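Growing for the Neighborhood: A Conversation with the Odton Garden Program

22 May 2020 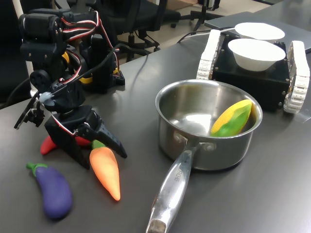

A program built on small plots

The Odton Garden Program manages 14 growing sites across the town, the largest of them on the old Carretero lot behind the library. In May the program's director spoke with this office about the spring season, the seed library and the changes made to the way plots are assigned.

The director has held the post for nine years and began as a plot holder at Pillside, then a strip of rough grass beside the rail line. "The soil at Pillside was mostly gravel," the director said. "We brought in compost for two full seasons before anyone got a decent root crop out of it. The first carrots were as short as a thumb, and forked."

Pillside now has the longest waiting list of any site. The director attributes this to its water supply, which was extended to the far end of the strip last fall, and to the bus stop at the gate.

Seeds by mail

The seed library normally operates from a cabinet in the library lobby. With the building closed this spring, the program began sending packets to households by mail. By the middle of the month it had filled 273 requests, most of them from residents who had not taken part before.

"People asked for tomatoes first, as they always do," the director said. "We ran out of the early variety and had to write to a good number of families offering beans. Nearly all of them said yes to the beans."

Each envelope carries a one-page planting sheet. The sheet was rewritten this year in larger type, and the section on thinning seedlings was moved to the front. The director described thinning as the step new growers most often skip. "It feels wasteful to pull up a healthy plant. I tell them to eat the thinnings in a salad."

Assigning plots

Until last year, plots were given out in the order that applications arrived. The program now sets aside a share of each site for residents who live within walking distance. The change drew some complaints, and the director acknowledged that they were fair in part.

"There are people who waited a long time under the old rules and then saw a neighbor move ahead of them," the director said. "We wrote to everyone on the list and explained where they stood. I would have liked to do that sooner - the letters went out after the new rules were already in use."

The annual fee has not changed. Plot holders who cannot pay may ask for a waiver, and no proof of income is required.

The season ahead

Work at the Carretero lot will continue through the summer. Around 400 feet of fencing is to be replaced, and the shared tool shed, known to members as Zarkura after the name painted on its door, will get a new roof. Members keep to separate hours for the present and wipe down tool handles after use.

Asked what the program would plant with an extra acre, the director chose potatoes and onions. "They store well and they are easy to share. Then I would put in a row of sweet peas along the fence, and I expect I would hear about it at the next meeting."

Applications for fall plots open when the library lobby does. Until then, seed requests may be sent by mail to the program office.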